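**Packing task: how many demos before the wrist view stops mattering?**

**kovitz_bench** wrote:
We've got 1,601 teleoperated episodes of the suitcase task so far, two arms, one fixed camera plus the wrist ones. Estíbaliz Bermúdez wants to drop the wrist streams to save disk. I'd keep them. One still from the fixed camera, one from a wrist:
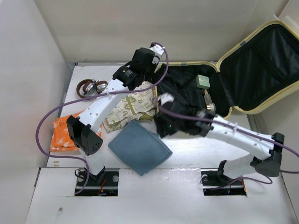
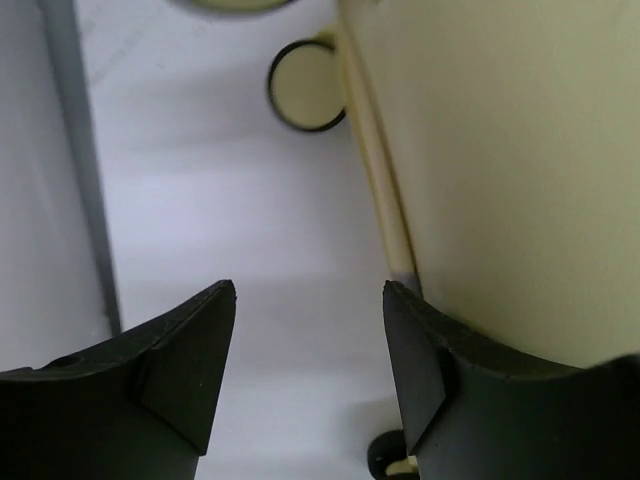 *Fixed view first, wrist view second. Same setup.*

**amadi22** wrote:
Keep them. In your fixed view the left elbow and forearm hide part of the orange cloth, and both arm ends cover the left part of the case. The policy can't learn a grasp it can't see.

**landia_tom** wrote:
Not convinced. Your wrist picture is mostly pale floor and one big cream thing with casters. Both fingertips are in it, fine, but I couldn't tell you which item comes next. We trained on 3,752 episodes with the overhead only and folded cloth went in well enough.

**amadi22** wrote:
Overhead isn't the same as theirs though. And cloth is forgiving. Try that slim bottle.

**kovitz_bench** wrote:
The bottle is what worries me too. The right gripper is blurred in the fixed still as well, so I may ask operators to slow down near the case.

**landia_tom** wrote:
Slow demos give you a slow robot. I'd shorten the exposure first.

**e_sarmiento** wrote:
Store the wrist streams at half size and train 2 runs, with and without. It took us six days in June and ended the same argument.

**kovitz_bench** wrote:
Will do that. Starting with the bottle episodes.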